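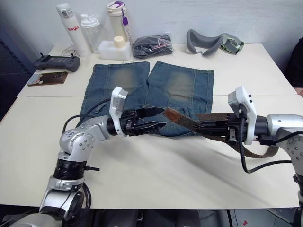 Teaching the Ganimeck two-arm kit to thread a belt

The Ganimeck kit ships with two arms, a gripper and a wrist sensor module for each, and the Jirmont teaching software. The procedure below teaches one arm to hold a woven belt while the other takes the tip. Allow 2 hours for a first attempt.

Before you start

Lay the jeans flat with the waistband toward the arms and the legs pointing away. Smooth the waistband by hand. Small wrinkles in the legs do not affect the result. Set the belt across the top of the jeans and leave the spare length on the table.

Setup

1. Home both arms and open the project named Zervas_belt.
2. Set the fabric grip force to 7 on both sides. The default slips on woven straps.
3. Check cable slack at each wrist. A cable that pulls tight at full reach will stop the run with fault 137.
4. Run the wrist sensor check. Repeat it if the table has been moved.

Teaching the handoff

5. Close the right gripper on the strap, leaving the leather tip free and pointing at the left gripper.
6. Bring the left gripper in with its fingers slightly open and stop beside the tip. Save this pose as APPROACH.
7. Move in, close, and save as TAKE. Wait 900 ms before the right gripper opens — shorter waits drop the tip.
8. Pull the tip through the first loop, regrip, and repeat for the remaining loops.

Notes on the kit

The pointed finger tips suit thin straps and are poor on thick leather. Noltholm sells a padded set that fits the same mount, but it is too wide for most belt loops. Jirmont stores poses per project, so a second belt of a different width needs its own copy. The manual leaves out the regrip step; add it by hand after each loop and save before closing the editor.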